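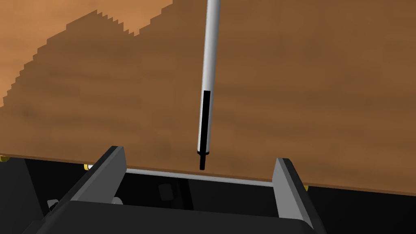 (이미지=Clodgate 제공)

Clodgate가 안드로이드용 문서 스캔 앱 'Destum'의 업데이트 버전을 8월 배포한다. 이번 버전은 촬영한 종이 문서의 윤곽 보정과 오프라인 문자 인식(OCR) 기능을 중심으로 개편됐으며, 설치 파일은 앱 마켓과 회사 홈페이지에서 APK 형태로 함께 제공된다.

회사 측에 따르면 새 버전의 설치 파일 용량은 36MB다. 기존에는 문자 인식용 언어 데이터가 설치 파일에 모두 포함돼 있었으나, 새 버전부터는 사용자가 필요한 언어만 골라 내려받는 구조로 바뀌었다. 지원 언어는 한국어와 영어, 일본어를 포함해 모두 11개다. 언어 데이터를 한 번 저장해 두면 이후 인식 과정은 네트워크 연결 없이 단말기 안에서 처리된다. 전체 언어를 설치할 경우 485MB의 저장 공간이 추가로 필요하다.

윤곽 보정에는 'Chae'라는 이름의 자체 처리 모듈이 적용됐다. 문서의 네 모서리를 검출한 뒤 원근 왜곡을 계산해 직사각형으로 펴는 방식이며, 조명이 고르지 않은 환경에서 촬영한 원본은 영역별로 밝기를 나누어 보정한다. 모서리 가운데 하나가 검출되지 않으면 나머지 세 점을 기준으로 위치를 추정하고, 사용자가 화면에서 직접 조정할 수 있도록 했다. 자동 촬영 기능은 기본값이 '꺼짐'으로 변경됐다.

Clodgate의 모바일 개발을 총괄하는 공윤희(Yoon-hee Kong) 팀장은 "이전 버전에서는 여러 장을 연속으로 스캔할 때 메모리 사용량이 누적되는 문제가 있었다"며 "페이지별 이미지를 임시 파일로 분리해 저장하도록 구조를 바꿨고, 저사양 단말기에서도 같은 방식으로 동작한다"고 설명했다.

결과물은 PDF와 JPEG, 텍스트 파일로 내보낼 수 있다. PDF로 저장할 때는 인식된 글자가 투명 레이어로 삽입돼 본문 검색이 가능하다. 파일 하나에 담을 수 있는 분량은 최대 3000쪽이며, 이를 초과하면 파일이 자동으로 분할된다. 표 인식은 이번 버전에 포함되지 않았다. 손글씨 인식은 영어에 한해 시험 기능으로 제공되며 설정 메뉴의 '실험실' 항목에서 켤 수 있다.

권한 요청 항목도 조정됐다. 연락처와 위치 권한은 삭제됐고, 카메라 권한은 최초 촬영 시점에만 요청한다. 저장소 접근은 시스템 파일 선택기를 거치는 방식으로 대체됐다. 이에 따라 기존 버전에서 별도 폴더를 지정해 쓰던 사용자는 업데이트 후 저장 경로를 다시 설정해야 한다. 이전에 스캔한 문서는 첫 실행 때 새 형식으로 변환되며, 변환이 끝날 때까지 목록 편집 기능은 사용할 수 없다.

클라우드 동기화는 제휴사 Triltudbridge의 저장 서비스를 통해 이뤄진다. 동기화를 사용하려면 별도 계정이 필요하며, 기본 설정에서는 비활성화돼 있다. 전송 구간은 암호화되지만 문서별 비밀번호 설정은 유료 요금제에서만 지원한다.

홈페이지에서 APK를 직접 설치하는 경우에는 단말기 설정에서 해당 브라우저의 '출처를 알 수 없는 앱 설치'를 허용해야 한다. Clodgate는 다운로드 페이지에 파일의 SHA-256 해시값을 함께 게시하고, 설치 전 값을 대조할 것을 권고했다. 앱 마켓을 통해 설치한 이용자에게는 업데이트가 순차 적용된다. 태블릿용 가로 화면 배치는 다음 버전에서 추가될 예정이다.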